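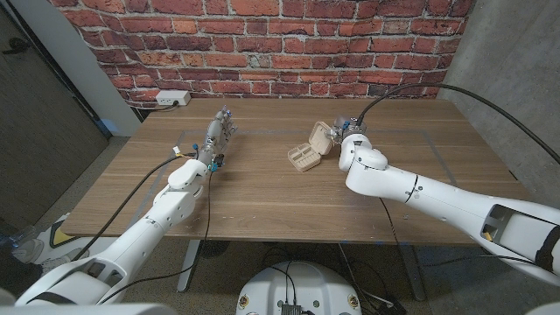
I have been trying to own fewer small things since October, and it is going about as well as you would expect. The trouble is containers. Every time I get rid of a handful of screws, or adapters, or the little rubber feet that fall off everything, I find a nice case to put the remaining ones in, and then I own a case. The beige one with the hinged lid is my favorite at the moment. It has compartments inside, the pill organizer kind of arrangement, and I can't look at an empty compartment without wanting to go find it a tenant.

My friend Nuria says this is a known condition and that her mother had it with cookie tins. Her mother died owning 50 cookie tins, two of which contained cookies.

So the rule for the big wooden table is that nothing lives there. Things may visit. There's a rectangle of thin tape in the middle of the top, and whatever I'm sorting has to fit inside the tape. If it doesn't fit, I'm sorting too much at once. I stole this from Aivar Kivi, who used to run the parts counter at Drimgate and could find you a 40 millimeter bolt with his eyes closed. He told me the tape was for the customers. I suspect it was for Aivar.
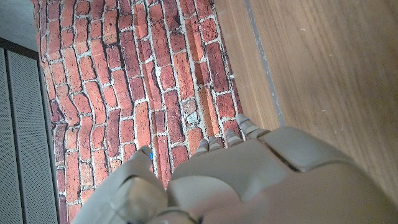 The other thing about sorting at that table is the brick. I like brick. I've wanted a brick wall behind a table since I was a teenager with a subscription to the wrong magazines. What the magazines left out is that a brick wall is very busy to think in front of. You look up from a pile of washers to decide whether you're a person who needs washers, and there are all those rows going off in both directions, and by the time you look back down you've decided to keep the washers.

I tried facing the other way for a while. That put my back to the bricks and my face to the shelf, and the shelf is where the cases are. I lasted 8 minutes.

Still, some things have left the building. A bag of chargers for phones I no longer own. A Shboul desk lamp with a switch that worked if you spoke to it kindly. The instructions for the lamp, which I'd filed separately, in a case.

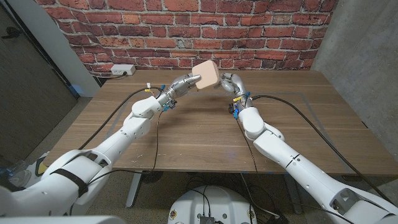 Blocks are harder. I mean the plain square sort with rounded corners, in that pale peach color no one picks on purpose. You can't file a block. It isn't a part of anything, it won't go in a compartment, and it's pleasant to hold with both hands, so it gets picked up and put down and picked up again and never makes it to a box. Nuria thinks anything you keep picking up should stay. Aivar thinks anything without a label should go. I've put it down as undecided, on a list, and the list is in the beige case.

Next up is the cable drawer. I measured it this morning and closed it again.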